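Brannigan Heavyweight Pattern Envelopes
Pack of 57, by Plerari

If you sew at all, you know what happens to a tissue pattern once it has been out of its packet. It never goes back in! You fold it along the old creases, you smooth it, you say a few kind words to it, and still the flap won't close. The Brannigan envelope is our answer to that, and we have been fond of it ever since the first batch came off the folding table at our Bokel workshop.

Each one is cut from 200 gsm kraft paper with a deep side gusset, so even a lined coat with every size still attached slides in with room left over. The flap tucks into a slot, with no glue to dry out and no string to lose. On the front there is a printed panel for the pattern number, the sizes, the yardage and whatever notes you like to leave yourself (mine mostly say "lengthen the sleeves").

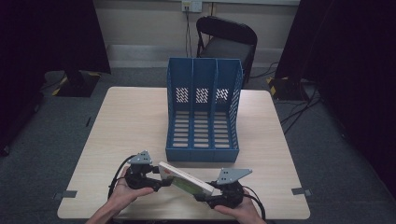
Kraft paper this stiff holds its shape when it is stored upright, and that makes a real difference once your collection gets going. Patterns in a drawer slump and hide behind each other, and you end up buying the same wrap skirt twice. A blue plastic file holder with three compartments, low at the front and tall at the back, would let you keep dresses, tops and children's things apart and still read the panels. Slip a scrap of your fabric in with the pattern too, while you're at it.

Size: large, gusset 2 inches
Paper: kraft, uncoated, takes pencil and ballpoint nicely
Also available: Zistance index labels, 33 to a sheet

Orders placed from the workshop page are packed flat between boards.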